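Section 4. Folding and stacking clothes for the Lastevura drawer insert

Read this before you load the insert for the first time. The box says it holds "a full wardrobe." It doesn't. It holds folded clothes up to the height of the dividers, and if your folds are sloppy it holds fewer of them. Most complaints we get about the dividers popping out come down to stacks that were too thick.

What you need

A flat table at a comfortable height. A bed works badly, whatever you may have seen in videos, because the mattress gives under your hands.
The Lastevura insert, assembled as in Section 3.
The Fekete folding board, if you bought the bundle. It is optional. We sell it and we still think you can manage without it.

4.1 Folding a T-shirt

1. Lay the shirt face down and pull the sleeves out flat. Smooth it with your palms from the collar to the hem.

2. Fold one side in toward the middle, sleeve included. Lay the sleeve back on itself so it doesn't stick out past the new edge.

3. Do the same with the other side. The two sides should meet or nearly meet. Don't chase a perfect line; cotton moves.

4. Fold the hem up toward the collar, once for a wide compartment and twice for a narrow one.

5. Turn the shirt over and check it before it goes in the drawer. Look at the collar and at the doubled edge, the two places where bulk collects.

Take the light blue shirt on the table as a fair sample of an everyday fold. It has a roughly rectangular outline, but the collar is bunched in one corner and there are soft wrinkles across the fabric. Part of the red lettering seems to run into a fold. It needs another pass before it goes in a narrow compartment. The khaki pants to the left are folded into a compact stack, though the lower edge is uneven and the care label is standing up out of the waistband.

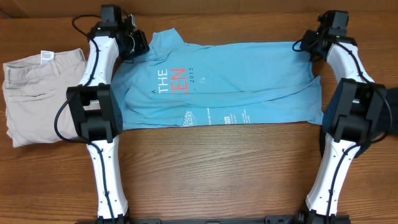

4.2 Folding pants

1. Close the zipper and button. Empty the pockets, including the small one everybody forgets.

2. Fold one leg over the other and line up the seams as well as you can.

3. Fold the hems up toward the waistband, then fold again until the stack fits the compartment.

4. Tuck the care label down inside the waistband. A label that stands up will catch on the drawer above.

Note: Heavy pants belong in the wide compartment only. The Sonness clip-on divider is sold as fitting "any garment," a claim we would not repeat for lined jeans.

4.3 Loading the insert

1. Start at the back of the drawer. Put pants in first.

2. Stand shirts on their folded edge, with the prints facing up if you like to find them that way. This takes more room than laying them flat. Some people swear it saves space; our own drawers say otherwise.

3. Stop when you can still slide a flat hand between the last shirt and the divider.

CAUTION: Do not press a stack down to close the drawer. The dividers are held by friction and will lift out.

CAUTION: Do not load more than 400 grams on the small accessory tray. It is meant for socks.

4.4 About the folding board

The Gramer leaflet packed with the board mentions 3000 folds. That figure is for the hinges and says nothing about how neat your shirts will be. Wipe the board with a dry cloth and store it flat.

Guide revised October 5, 2024. For replacement dividers, see Section 7.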